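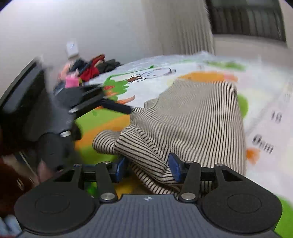
A gripper with blue pads holds a fold of striped knit fabric on a printed play mat.

News > Automation > Safety notices

Riltano halts garment-handling work after gripper pads slip

Riltano has suspended garment-handling sessions at its Fedville site after a fault in the finger linkage of its hand-held grippers. The company said 6 units were affected. No injuries were reported.

The fault was found in January, during a review of 1252 recorded grasps. In 30 of them the two fingers did not close evenly. One pad reached the fabric before the other, and the garment was pulled sideways or dropped. Knit items accounted for most of the failures.

Riltano traced the problem to a pivot screw that backs out under repeated loading. As the screw loosens, play develops in the linkage and the finger tip drifts out of line. The position reading does not change, so the software continues to log a normal closure. In one case the screw came out completely and was later recovered from a folded sweater.

Debnath, which supplies the linkages, has issued a revised assembly procedure. It calls for thread-locking compound on all pivot screws and a torque check every 300 cycles. The earlier procedure had no check interval.

A second safety measure concerns spacing. Operators working on the same garment must now keep their hands clear of the other unit's fingers until both grippers are open.

Recordings made with the affected units have been withdrawn from the Sovov folding project pending inspection. Riltano has not set a date for restarting work in Fedville.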